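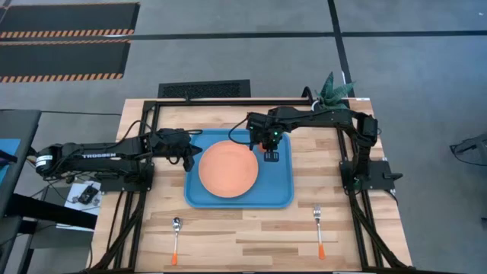
Orange plate on blue tray, wooden table.

Stillari Support: ticket 3000
Product: Kernum gel top coat, chrome finish
Status: Closed
Raised by: Bakilby branch

Fault reported
Chrome powder lifts from the free edge after curing. Affects silver and rose shades. Black base coat not affected. Lamp in use is the Bailly, 40 W setting.

Entry 1, 09:20
Asked branch for batch code, cure time and base coat. Reply: batch code rubbed off the bottle, cure time 20 seconds, base coat Kernum Clear. Requested a second bottle from the same carton so the code can be read.

Entry 2, 11:05
Code received. Batch was filled in December and is within shelf life. No other tickets held against it.
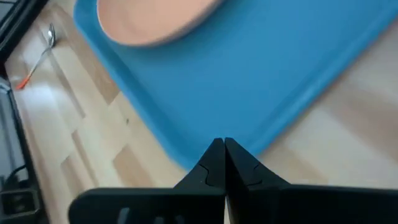 Blue tray with part of the plate, close up.

Entry 3, 13:40
Repeated the application on 4 test tips with the retained sample. At 20 seconds the top coat stayed tacky and the powder dragged at the tip. At 40 seconds it took the powder evenly and the edge held after filing.

Entry 4, 14:15
Branch asked to repeat at 40 seconds, cap the free edge and wipe off loose powder before sealing.

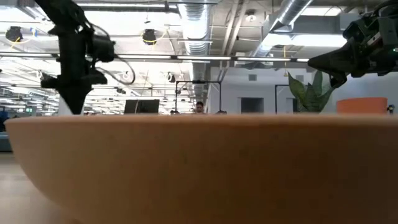
Entry 5, 16:30
Branch confirms no lifting on silver. Rose still lifts at one corner. Cause traced to cuticle oil left on the nail plate. Cleanser step added before base coat and rose now holds.

Resolution
Cure time too short. The 20 second figure came from the old leaflet. Replacement leaflet sent to Bakilby. No refund due.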